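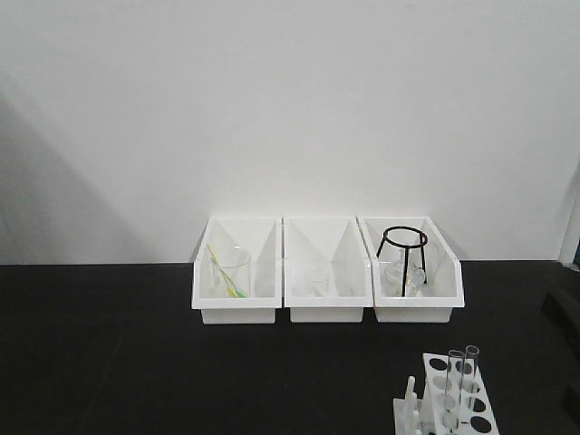

Three white bins in a row, a glass beaker standing in the left one.

How to get your energy credit back (and sort out your direct debit while you're at it)

I'd been with Plendari for ages before I bothered to look at my balance. I pay by direct debit, the bills come by email, and I'd got into the habit of filing them without opening them. Then one wet evening in June I logged in to change my phone number and found they were sitting on far more of my money than I was happy with!

Some credit is normal if you pay a fixed amount each month. You build it up over the summer and eat into it once the heating goes on. But if you're coming out of winter with a big pile still there, you're probably paying too much, and you can ask for some of it back. I've now done this with two suppliers, so this is how I go about it.

Before you start

You'll need your latest bill, your online login (or the phone number off the bill) and a torch if your meter lives somewhere daft. Mine is at the back of the cupboard under the stairs, behind the hoover.

Step 1: Read your meter

Do this first, even if you've got a smart meter. Mine stopped sending readings when I left Trovisier and I had no idea until I saw a little "E" next to the numbers on my bill, meaning they were estimates. Write down the digits from left to right and ignore anything in red or after the decimal point. If you're on a day and night tariff you'll have two readings, so take both and note which is which.

Take a photo of it on your phone as well. I've needed mine once, when a reading went in with two digits swapped (my fault, but the photo settled it in a couple of minutes).

Step 2: Send the reading in and wait for a new bill

Pop it into the app or the website and give it a day or so. Don't ask for the refund yet. If your old bill was estimated too low, some of that lovely credit isn't really yours, and it's much better to find out now. My balance dropped by £38 once the proper reading went in, which was annoying but fair enough.

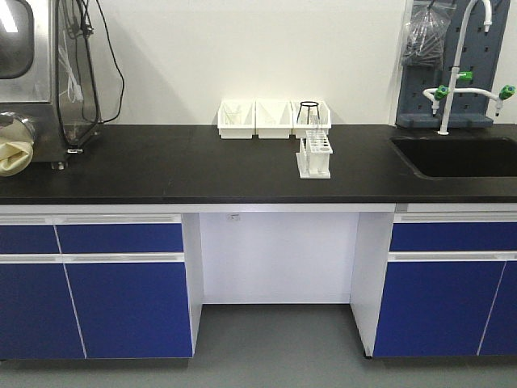
Step 3: Work out what you need to keep

Look for the yearly use on your bill, in kWh, and the price per unit. Multiply one by the other, add the standing charge for the year, and divide by twelve. Do it for gas and electricity separately if you have both. That gives you a fair monthly payment at today's prices.

Mine came out £17 a month lower than what I was paying. I'd had the old Gruber storage heater in the back room taken out, and the payment had never caught up with it.

As for the credit, I like to keep some back for winter – nearly 3 months' worth of payments if I'm asking in autumn, and a lot less in spring. You may be braver than me!

Step 4: Ask for it

Have a look in the app first, as there's sometimes a refund button under payments. If not, use the web chat or send an email. I wrote something like this:

"My account is in credit and I sent an up-to-date reading this week. Please refund the credit to my bank account and tell me how you worked out my monthly payment."

Put your account number at the top. If they say no, ask them for the reason in writing, and if it still looks wrong to you, make it a formal complaint using the steps on their website.

Step 5: Check the money and the new payment

My refund took six working days. Check your bank and not just the app, and have a look at the next direct debit too. Mine went out at the old amount the first time, so I had to get back on the chat.

I've put a reminder in my phone to do another reading when the clocks go back. My sister-in-law over in Prerulen does hers on the first of every month, but I know I'd never keep that up.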